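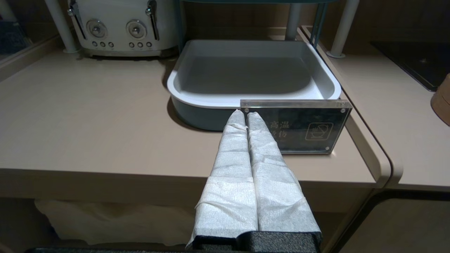 Tín Kim says the old sheet never told anyone where the crumbs go, so that comes first this time. Fair point.

Section 3. Toaster counter – set-up and daily use

Applies to the Hultell breakfast counter and the small one at Gokgate. Bélanger has its own sheet, don't use this one there.

Before you start

Toaster off and unplugged. Cold all the way through, not just the outside. Wait 10 minutes after the last slice, longer if it was a busy morning.

3.1 Crumbs

1. Slide out the crumb drawer. Empty into the bin, not the sink.
2. Brush the corners. Dry brush only.
3. Push the drawer back until it stops. If it sticks out even a little, take it out and try again.

Note: never turn the toaster upside down over the counter. Crumbs get behind the dials and then the dials go stiff.

3.2 Placing things

1. Wipe the countertop, including the rounded front edge. People lean on it.
2. Toaster back on its base, dials facing out. Guests need to reach the levers without reaching over the top.
3. Tray with the white inside under the shelves. This is where toast lands, so keep it clear of jars, napkins, spoons etc.
4. Stand the hot-surface sign (the clear one with the studs, 高温 on the card) against the front of the tray.
5. Check you can read the sign from where a guest stands. Smears on the acrylic – soft cloth, no scrub pads.

CAUTION: tray gets hot if toast goes straight into it over and over. Pick it up by the outside, with a cloth.

CAUTION: nothing on top of the toaster. No bread bags, no plates "just for a second". Keep the shelves next to it free of paper too.

3.3 First heat of the day

1. Plug in. Cord behind the toaster, never accross the front.
2. Both dials to low.
3. Run it once with no bread. A bit of smell is OK, smoke is not. Smoke = unplug, go back to 3.1.
4. Set dials to 3. Most guests are happy with that, the rest will change it anyway.

Note: thick slices jam. Anatole Carré cuts them thinner for this counter, ask the kitchen for those. If one does jam, unplug and wait, then lift it out with the wooden tongs. No forks. No knives.

3.4 Closing

1. Dials back to low, unplug.
2. Leave the sign up untill the toaster is cold.
3. Wash the tray by hand, warm water and dish soap. Dry it, put it back, sign in front.

Spare signs and tongs come from Graltden. Order 2 at a time – they take ages.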